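Singer Yareli Zavala will release her second album, *Villalobos*, in October on the Pretwood label. The record has 11 songs, most of them slow boleros with light electronic drums, and was recorded in Sestby over the winter. The first single, "Hurkex," came out this morning.

Zavala wrote all but two of the tracks herself. Her father, a retired bandleader who is now 61, plays trumpet on the closing song.

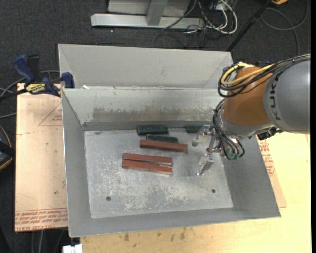
A short tour follows the release, starting with a hometown show for some 600 people. Tickets go on sale at noon through the label's site, and doors open at 7 p.m.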